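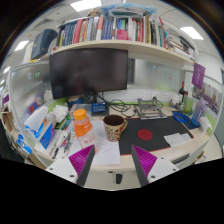 Opened by Gintarė Baranauskienė | Assigned to Lukian Zakharchenko | Queue: Bundix handheld capture | Status: Resolved

Summary
Desk episodes rejected by the Benetine checker under rule 4, "start state not clear". The batch holds 400 episodes and every one was flagged.

Reported behaviour
Upload completes. The checker then marks the whole batch as failed. Playback is normal and both fingers are in view, with the pads apart and a clear gap between them. The operator followed the desk procedure as issued in October.

Reply, L. Zakharchenko, 09:40
Rule 4 covers two separate things: the jaws must be open at the start, and the target object must be named in the task note. The jaws are fine. The task note says "tidy desk". On this desk that could mean the mug on the stack of papers, the orange drink, the two sheets on the mat or the pens. The checker cannot match a start state to a target that has no name.

Reply, G. Baranauskienė, 10:15
Understood. Do we also need to clear the desk? Ila site has been told to remove liquids and loose cables before recording.

Reply, L. Zakharchenko, 11:05
Clutter is allowed and should stay. Liquids are a different matter. The standard says open cups must be empty or taken out of reach, and bottles must be capped. The orange bottle has its cap on, so it passes. I can't tell from the start view whether the mug is empty – please check with the operator and write the answer in the note. Cables may remain if no planned path crosses them. The one looped round the laptop stand means the stand is not to be used as a target.

Action taken
1. Task notes rewritten, one named object per episode.
2. Mug confirmed empty by the operator and recorded.
3. Laptop stand added to the exclusion list for this desk.
4. Batch resubmitted.

Result
All 400 accepted. The same fault was found in 3,000 older episodes from Ots, where the notes also read "tidy desk". Those are held under a separate ticket and should not be resubmitted until the notes are corrected.

Closed by L. Zakharchenko, 16:20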